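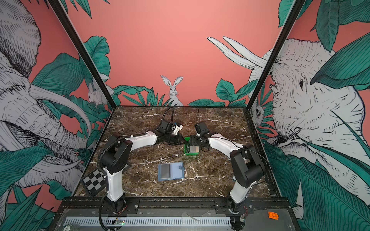 Adaeze Balogun had expected the arms to be faster. She said so out loud in the first session of the Stuveo open day in Bralusholm, and several people near her nodded. By the end of the afternoon she had stayed through three more sessions and had put her name down for the evening one as well.

Her remark was a fair one, and it came up again through the day. The two-arm cells at the Stuveo workshop move at a pace that a person packing boxes would find slow. The company ran them at the same speed for visitors as it does on a normal working day, and staff were asked not to speed anything up for the crowd.

**Stuveo opens its Bralusholm workshop to the public**

BRALUSHOLM, November - Stuveo, which develops two-arm handling for small parts and light packaging, held its first public open day this month at its workshop on Stirkley Road. The doors opened at 10 a.m. and the last session ended at 7 p.m. The company counted 84 visitors at the morning sessions alone. Guests included people from local manufacturers, two classes from the technical high school, and neighbors who had walked past the building for years without going in.

The main demonstration was a tabletop cell with two arms working over a dark marble surface. The task shown was handling a small green tray with a tan block standing in it. Both grippers come in on the tray from opposite sides, one arm at each end. A flat blue case was on the table as well, for a second task that was shown on request.

Holding one light object with two arms is harder than it looks. If one side pushes more than the other, the tray slides or tips. If both push too much, a thin-walled tray bends and whatever is inside it can fall over. Stuveo has spent most of the past year on this one problem, and the open day was planned around it.

Since spring, the company has recorded 3,715 attempts at the two-handed tray task in its own workshop. The first 3,000 were used to develop the current control software. The rest were kept apart for testing. Visitors could look through a printed log of the test attempts, failures included, on a table near the entrance. Several of the engineers from local firms spent longer with the log than with the arms.

**What visitors saw**

Each session lasted 47 minutes and followed the same order. A member of staff gave a short introduction, the cell ran the tray task several times, and the rest of the time was left for questions. Visitors stood behind a floor line and took turns at the front.

The inside of the cell drew a lot of comment. The walls are covered in coral-pink paper with teal leaves and drawn animals, including two large elephants and a rabbit. Stuveo changes the wall coverings and the table surfaces in its cells at regular intervals so that the software does not come to depend on one plain background. The high school students asked to vote on the next pattern, and the company has agreed to let them. They will choose from four designs before the winter break.

Questions from the floor were mostly practical. Visitors wanted to know what the arms do when a tray is missing, how long it takes to set up a new part, and who is responsible when something gets dropped. Staff answered that a missing tray stops the task and calls an operator, and that a new part currently takes about two working days to set up - longer if it is soft or see-through. Dropped parts are logged and picked up by hand.

There were also questions about jobs. Stuveo told visitors that the cells are meant for short runs of mixed small parts, work that many firms in the area now turn down. The company did not offer a forecast on staffing at its customers and said it would be wrong to guess on their behalf.

**Trial at Kalogeropoulos**

Stuveo also used the day to confirm its first outside trial. Kalogeropoulos, a family-owned supplier of fittings and repair kits based on the east side of Bralusholm, will take one two-arm cell early next year. It will be used for filling trays and closing small cases before they go to the packing line.

The trial will run for six months. Kalogeropoulos staff will operate the cell themselves after a week of training at the Stirkley Road workshop. Both companies will keep a daily record of stoppages and will share the results at the end of the trial. No decision on a purchase has been made.

**Next open day**

A second open day is planned for the spring. It will follow the same format, with one change - the question period will be longer, as most sessions ran over. Evening places will be added for people who work during the day.

Entry will again be free. School groups of more than 12 should book ahead through the workshop office. The building has step-free access from the parking lot on the north side, and a seated viewing area will be set up next to the cell for anyone who prefers not to stand.

Local firms that would like to bring sample parts for discussion may do so. Parts should fit in a shoebox and should be clean and free of oil. Stuveo staff will look at them after the last session and reply in writing.

**About Stuveo**

Stuveo builds and tests two-arm handling cells for small parts and light packaging. Its office and workshop are on Stirkley Road in Bralusholm.

**Press contact**

Stuveo workshop office, Stirkley Road, Bralusholm. Office hours are 9 a.m. to 4 p.m. Requests for interviews and for copies of the test log should be sent to the office in writing.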